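Farberware Stainless Countertop Microwave: Review After Four Months in a Shared Workroom

Posted 14/09/2021 by Alistair Skinner

We bought this microwave in May after the old one started shutting itself off halfway through a bowl of soup. It went into the back workroom at Livon, where it gets used by whoever is on shift. I wanted to wait until it had seen some real use before writing anything, because most of the reviews I read before buying seemed to have been written the same day the box was opened.

I should say up front what I was looking for. I wanted a countertop unit with a stainless front, no built-in trim kit, and a plain layout that a person can figure out without the booklet. I didn't care about a grill or convection. I didn't want anything that connects to a phone.

Setup

Unpacking took one person and a box cutter. There was foam top and bottom, a turntable wrapped separately, and a booklet in English and Spanish. I washed the turntable, wiped out the inside with a damp cloth, and ran a cup of water through it before any food went in. There was a slight factory smell for the first couple of days and then it went away.

Placement was the part that took some thought. We tried it on a shelf first, and Seija Sjöberg pointed out that she would be lifting hot soup down past her face. It went on the white table instead, and that has been the right height for everyone.

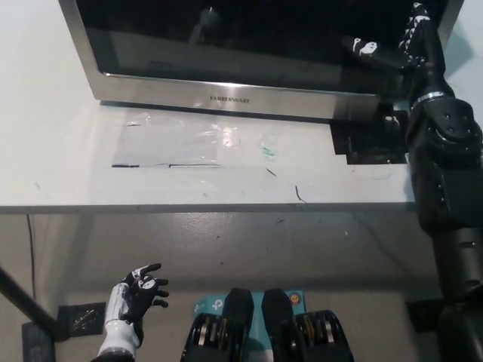
If you are planning to put one on a table like ours, measure the depth before you buy. You need room behind for air and for the plug, and you also want some surface in front. I like to have a place to set a bowl down the second it comes out, and that means leaving a decent strip of table clear ahead of the door. A narrow cart would hold the oven but leave you standing there with a hot dish and nowhere to put it.

Looks

The front is mostly dark glass with a silver stainless border, and the name is in small dark capitals on the strip below the glass. I like that the name is small. The microwave at my last job had a logo you could read from the parking lot.

Dark glass has a downside. It is glossy and it reflects the room, so if you are used to watching your food you will find yourself leaning in. With the inside light on it's better, but I still can't always tell whether the cheese has melted without opening the door. For oatmeal, which goes from fine to all over the turntable in a few seconds, I stand there with my hand on the door.
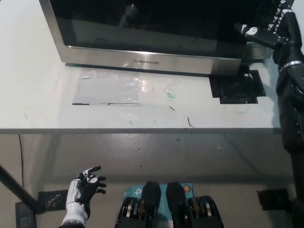
The Farberware on the worktable, with the name on the lower trim.

Everyday use

It heats well. I don't have a lab and I didn't run any tests with thermometers, but a mug of water for tea is ready when I expect it to be, and a plate of leftover rice and chicken comes out hot in the middle if I stir it once. The old microwave would give you a boiling edge and a frozen center. This one still has a cooler spot in the middle of a really full plate. Spreading the food in a ring takes care of most of that.

Popcorn is fine if you ignore the instructions on the bag and listen for the pops to slow down. Frozen burritos need to be flipped. A baked potato is good enough for lunch, though the skin is soft, as it always is in a microwave.

Defrost is the weak point. Ulla Hämäläinen brings ground meat in frozen now and then for the Friday chili, and the thin edges start to cook before the block has let go in the center. What works is a low power setting in short runs, breaking pieces off as they loosen. That's more attention than some people want to give it. If you defrost a lot of meat, I would look at other models before this one.

Noise is average. You can hold a conversation next to it. The beeps at the end are louder than the oven itself, and I have not found a way to turn them down. Raimo Nieminen says there must be a button combination for it. He has been trying since spring.

Cleaning

The inside wipes down easily if you get to it the same day. For baked-on sauce I heat a bowl of water with some lemon in it for a few minutes, leave the door shut for a few more, and then wipe. The turntable goes in the sink.

The outside needs more work than I expected. Stainless shows fingerprints and the glass shows them worse. I tried three things on it:

Plain dish soap and water. Gets the grease off but leaves streaks on the glass.

Chala stainless wipes. Good on the trim, useless on the glass, and they leave a film if you don't buff it.

A Proltach microfiber cloth, barely damp, followed by a dry one. This is what I do now. It takes less than a minute and I don't need to buy anything again.

Go with the grain on the metal. Don't spray anything straight at the front, and keep liquid away from the seams.

The table underneath has gotten scuffed over time, and there are small marks on the white top that don't come off with soap. I don't hold that against the microwave. If your surface matters to you, put down a mat first and lift the oven when you need to move it. Dragging it is a bad idea on any kind of finish. A light-colored top also shows every speck, so if you're choosing a table to go with the oven, a darker one will look clean for longer.

What I'd change

I would like a quieter end signal, as I said. I'd like glass that is a little easier to see through. And I would like the booklet to give real cooking times for ordinary plates of food. The chart is all vegetables and bacon, and people here mostly heat up leftovers.

I also think the cord could be longer. Ours reaches the outlet, but it decided which end of the table the oven went on. I don't like running kitchen appliances off extension cords, so if your outlet is low or off to one side, check that before anything else.

Compared with the other one

Angeliki Gkikas has a Zorkidis at home and brought up the comparison several times, so I went and used hers for a weekend while she was away and I was feeding the cat. The Zorkidis defrosts better. It is also bigger, and the door on hers needs a firm push to latch. For reheating I couldn't tell the two apart. I prefer the look of the Farberware - hers is all white and the plastic has started to yellow near the vent. If the Zorkidis fit our table I would have a harder time picking.

Who it suits

I'd recommend it for an office, a workshop, a dorm or a small kitchen where most of what goes in is already cooked. It's simple enough that new people don't ask how to use it. For a household that cooks from frozen every night, I'd keep looking.

Four months isn't long for an appliance. The old one lasted six years before it gave trouble, and I'll update this page if the new one does anything strange.

Pros: even reheating for the price, plain looks, small logo, easy inside to clean
Cons: poor defrost, loud beeps, dark glass is hard to see through, fingerprints

Rating: 4 out of 5

Update: Seija asked me to add that the inside light stays on when the door is open, so please close it when you take your food out.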